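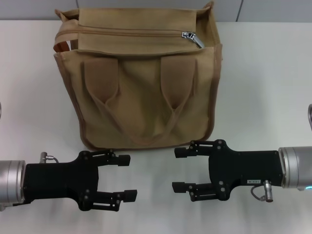 According to Paloma Quintanilla, the ghost was the least interesting thing about Arroyo House, and she had stopped mentioning it on her tours by the second season. Visitors asked anyway. She would answer at the foot of the back stairs, in two or three sentences, and then move the group along to the kitchen, where she had more to say.

Her account differs from those of the other guides, and the difference matters for what follows. Arroyo House has been open to the public on a limited basis while a working business, the print studio Grolludik, rents the upper two floors. A tour therefore passes through rooms of two kinds. The ground floor is kept as a period interior. The floors above have desks, drying racks and a staff kitchen, and the guides must ask before entering. We wanted to know where in this route the haunting stories were told, how long they lasted, and whether visitors remembered them better than the rest of the tour.

4.2 Where the stories are told

Teodoro Carretero and Visitación Sepúlveda led most of the tours in our sample. Both place the main story, the one about the governess, on the second-floor landing. This is the point where the period rooms end and the studio begins. Carretero told us that he chose it because people bunch up there while he checks that the studio is ready for them, and he needed something to fill the wait. Sepúlveda learned the route from him and kept the stop, though she now tells the story even when the door is already open.

The landing has no documented link with the governess. The inventory of the house puts her room at the rear of the ground floor, in what is now a coat closet. Only one guide, Rodrigo Carretero, takes groups there, and he does so when the group is small enough to fit in the passage. His version is also the shortest. It leaves out the music box and the cold spot, both of which first appear in a newspaper piece written long after the family had sold the building.

We take this as a sign that the position of a story on a tour depends a good deal on doors, stairs and waiting time. Earlier work on house tours has tended to treat the script as the main object of study. In this house the script had a governess story but gave no location for it, and the guides settled the matter among themselves.

4.3 What visitors recalled

Comment cards were handed out at the exit and by the garden gate. Guides kept the blank cards in a canvas bag, and visitors dropped finished cards into a slot by the door. We collected 600 cards, of which 400 were filled in well enough to code. The rest were blank, unreadable, or concerned only with parking.

Of the coded cards, 80 mentioned the governess or "the ghost" in any form. More cards mentioned the studio. Visitors wrote that they had not expected to see people at work, that the printing ink could be smelled from the stairs, or that they would have liked more time with the presses. Several complained that the studio spoiled the mood. One wrote that the landing was "the best part and also the part where we stood around."

The cards from Quintanilla's tours were no less likely to mention the ghost than those from the others, even though she gave it the least time. This may be because visitors arrived with the story already in mind – the house appears on regional lists of haunted places – and wrote down what they had come for. We did not ask about prior knowledge on the card, and we cannot separate the two explanations with the data we have.

4.4 Changes during the study

In June 2021 the studio moved its presses to the third floor and the route was shortened. The landing stop survived, but the wait did not, as the door to the second floor now stays open during visiting hours. Casimiro Esteban manages bookings for the house and sat in on six tours after the change. His notes show that the governess story grew slightly longer over those tours. Teodoro Carretero added a passage about footsteps overhead, which on a working day can usually be heard through the ceiling.

Tours given after the change are left out of the card totals above and are treated separately in Section 5.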